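The Pillowcase Count
What it takes to keep white beds white at a small hotel

November 30, 2019

The linen room at the Morrison is on the ground floor behind the elevator, and the first thing Ruben Stevens does there in the morning is put his hand flat on a stack of pillowcases. If the stack feels cool and dry all the way through, the cart can be loaded. If there is any damp in the middle, the stack comes apart and goes over the rail for an hour.

He has run housekeeping at the hotel for six years. Before that he worked in a commercial laundry, and he still thinks of the job mainly in terms of cloth. The Morrison has 20 rooms on three floors, on the side of Breselden that faces the rail yard. Every bed in the building is made up in white. Guests have been told by travel magazines, this one included, that white bedding means a clean hotel. Stevens says it means a hotel that has to be clean, and that the two don't always go together.

In August the hotel went through 1,706 pillowcases. I know the number because it is written on a sheet taped inside the linen room door, with a separate line for sheets and another for towels. Pillowcases are always the highest line. They pick up makeup, hair product, sunscreen, coffee and newspaper ink, and a mark that would be lost on a bath towel shows up from across the room on a pillow.

I asked to follow one bed through a change. Stevens said a pillow would tell me more.
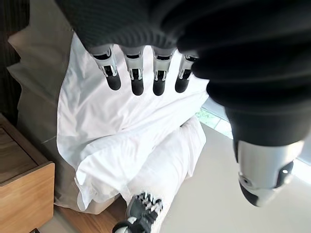
A new hire at the Morrison spends the first two days on pillows and nothing else. The old case comes off inside out, pulled from the closed end, so that whatever is on the outside stays folded in. It goes straight into the bag. It doesn't go on the floor, or over a chair, or on top of the bare mattress. The pillow underneath gets looked at on both sides, smelled, and pressed in the center with a fist. A good one comes back up. A tired one keeps the dent, and it goes to the end of the hall to be replaced.

The pillows are a medium-fill model from Fesirmont, bought in one batch when the owners redid the rooms. Stevens would have picked something firmer. The owners had a sample of each in their own house for a month and went the other way, and he has stopped bringing it up.

Putting the clean case on is where people develop bad habits. Most of us hold the pillow under the chin and shake the case up over it. At the Morrison that is not allowed, for the obvious reason. The case is gathered up in both hands like a sock, the closed end is set against the pillow, and the cloth is drawn down over it. The corners are pushed in with two fingers. Then the pillow goes down on the bed with its open end facing away from the door, and the top is smoothed with the side of the hand.

It looks simple enough. I tried three. On the first one I had the seam running diagonally across the front, and on the second the lower half had bunched up into a roll that no amount of patting would get rid of. Stevens took it off and handed it back to me. The third was all right.

There is some disagreement in the trade about ironing. A flat ironer gives a crisp, almost papery finish that lasts until somebody sits on the bed. Cloth that has been tumble dried and folded warm is softer but creases as soon as it is handled. The Morrison's linen used to be washed in the basement. It now goes out to Ornenetti, a family-run laundry on the other side of town, which collects early and brings back everything pressed and tied in bundles of ten. The first order with them was for 4,000 pieces, counting every size of sheet, and it took a week to find shelf space for it all.

Sending the work out has cost the hotel some control. A bundle sometimes comes back with a case from another customer in it, slightly narrower, and it gets noticed only when someone is trying to force a pillow into it at two in the afternoon with a guest waiting downstairs. Stevens keeps a box of these strays. Ornenetti takes them back once a month and returns whatever of the Morrison's has turned up elsewhere. The exchange is never quite even.

Stains are handled in the building before anything is bagged for pickup. Blood gets cold water and nothing else. Makeup gets dish soap, worked in with a thumb. Ink is usually a lost cause, although rubbing alcohol will sometimes lift ballpoint if it is caught on the same day. Bleach is kept for towels. On pillowcases it turns the cotton thin over time, and there is a yellow cast that comes from using too much of it – most people see that yellow and reach for more bleach.

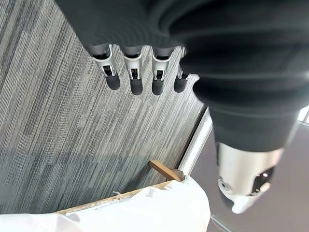

Word count: 1,016

Then there is the floor. When a bed is stripped in a hurry, the easy thing is to throw everything down and pick it up later in one armful. Carpet is hard on white cotton. Even a vacuumed one gives up fibers and grit, and a sheet dragged across it collects a gray line along the hem that has to be treated by hand. A gray striped carpet hides a lot from a guest's eye. For housekeeping that is a mixed blessing, as a dropped earring or a pill disappears into it just as easily as dust does. The staff find things by running a palm over the pile on each side of the bed before the vacuum goes on.

The order of work in a room never changes. Windows, bag the linen, bathroom, dust, make the bed, floor. The bed comes late so that dust from the shelves has time to settle and be wiped off before the clean sheets are out. The floor comes last and is done walking backward toward the door.

When a pillowcase can't go on a bed anymore it is cut in half and becomes a pair of cloths for mirrors and faucets. A marker line across the corner keeps them from drifting back into the good stacks. Stevens gets close to two years out of a case if it has been treated well. He has seen others finished in a month by a single bottle of self-tanner.

At home, he told me, his own pillowcases are dark blue. He washes them every week, on warm, and folds them straight out of the dryer without pressing them. His advice for anyone with white ones was short: buy four for every pillow, rotate them from the bottom of the stack, and wash the new ones twice before you sleep on them.

By noon the cart was down to one bundle. Second floor still had three rooms to go, and he went back to the linen room for more.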